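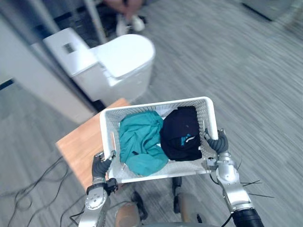 Teal on the left, black on the right.

The Bridge at Tarkach

December 22, 2021

So there I was at breakfast on the fourth morning of the crisis, eating a boiled egg with a fork (the spoons had all gone to the general's party on the second floor), when Yi-chun Kan sat down across from me and told me the bridge was going to close.

"Which bridge?" I said, and she gave me the look I deserved. Tarkach has one bridge. It crosses the Siu, it's 300 yards long, and on the far side is Clumska, where the president was on television every evening explaining that our side of the river had been stolen from his grandfather. I'd been sent to write a cheerful little piece on the January elections. I had one notebook, the wrong shoes and a return ticket from an airport on the Clumska side.

"When?"

"Tonight. Or tomorrow. The boy who sells phone cards says tonight."

You have to understand that in Tarkach the boy who sold phone cards was a serious source. The foreign ministry held a briefing every day at noon, and every day at noon a very tired man read us the same page about brotherly rivers. The boy had a cousin in customs. I believed the boy, Yi-chun believed the boy, and I'm pretty sure the tired man was buying his phone cards there too.

I should say something about Yi-chun, because I've told this story at parties and people always assume we were in love. We weren't! She was with the ceasefire monitors, she spoke five languages and was rude in all of them, and she thought newspapers were a kind of weather. But she had room 216 and I had the one under it, and when the shelling started that first night, way off in the hills and nowhere near us, she stamped twice on the floor to see if I was awake, and I hit the ceiling twice with my shoe, and after that we ate breakfast together.

"Are you going?" I asked her.

"My office says stay until they say go. Your office?"

My office hadn't picked up since the night before. My editor had sent me one message, and it was a question about whether Skondevley had an accent anywhere in it. It doesn't.

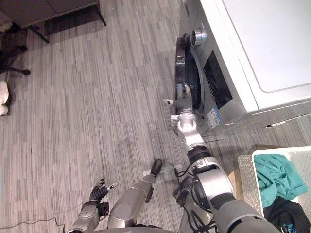 The front loader, door side.

I went up to pack, which took four minutes, and then I sat on the bed and couldn't make myself stand up. I'd like to report that I was thinking about history. I was thinking about my seat assignment. I had an aisle! You don't give up an aisle on a plane like that without a fight. And I was thinking about Mrs. Orlo at the front desk, who had lived through the last three of these and had told me the secret was to fill the bathtub and be polite to everyone in a hat.

Around noon I walked down to the river to have a look for myself. Half the town had the same idea. It was cold and bright, and people were strolling up and down the embankment in their good coats as if a band was about to play. A man was roasting chestnuts. Somebody had brought a dog in a sweater. On the bridge the traffic only went one way, toward us, and it was mostly vans with mattresses tied on top, and every so often somebody in the crowd would recognize a driver and yell, and the van would stop dead, and there'd be hugging, and everybody behind it leaned on the horn.

The guards on our end were kids. One of them asked to see my passport and then held it for a long time, flipping the pages, reading the stamps with his lips moving a little.

"You have been to many places," he said.

"Some."

"Is it nice?"

I asked him which one, and he shrugged and gave it back to me. I've thought about that a lot more than I've thought about anything the president said.

"Can I cross?" I asked.

"Today, yes."

"And come back?"

He looked over at the older guard, who was peeling a chestnut and didn't look up. "Today you can cross," he said again.

Well, what would you do? I had the bag on my shoulder. I could see the other end perfectly well, the customs shed and the yellow bus waiting with its engine running, the one that went to the airport. I could've been on it in ten minutes. I walked out almost to the middle, where there's a brass line set into the sidewalk and worn down to nothing by people's feet, and I stood there with my toes on it like somebody on a high diving board. 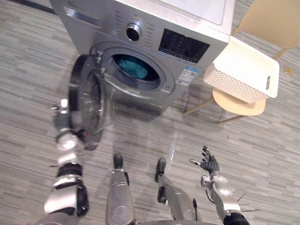 Then the bus honked. I don't know why that did it. It wasn't honking at me, there was a cart in its way, but it made me jump and I turned around to see who was honking, and I was facing the wrong direction, and I just sort of kept going. The kid with the lips watched me come back. He didn't ask for my passport the second time.

Yi-chun was in the hotel lobby with her coat on, arguing with a satellite phone. She looked at me and at my bag.

"You missed it?"

"No," I said. "It's still there. It's honking."

"Idiot," she said (in English, as a courtesy), and went back to arguing.

They shut the bridge at 20 minutes to seven. We heard about it from the boy, who came around the hotel himself, very solemn, knocking on doors. His prices had doubled. The lights went off at eight and Mrs. Orlo brought candles up and made us sign for them in the ledger, two each, and the general's party came down the stairs singing and went out into the street and didn't come back for their coats.

I wrote my piece by candlelight. It wasn't cheerful and it was twice as long as they wanted, and I had no way of sending it, so I read it out loud to Yi-chun in the hall, where there weren't any windows. She stopped me in the second paragraph to tell me I had the river flowing the wrong way. Then she stopped me again because I'd called the crowd nervous.

"They were not nervous," she said. "I was there. They were seeing who came."

I crossed out nervous. I couldn't think what to put there, so I left a gap, and we sat with our backs against the wall and listened. Way up in the hills it had started again. She was counting under her breath between the thumps, in a language I didn't know, and downstairs Mrs. Orlo was running a bath.

More short fiction
The Consul's Umbrella
Nine Days in Lower Clumska
What the Interpreter Left Out
A Seat Near the Ambassador
Ferry Season

We use cookies to remember your reading settings. By continuing to browse, you accept our use of cookies.

Contact | Submissions | © 2021 All stories remain the property of their authors | Back to top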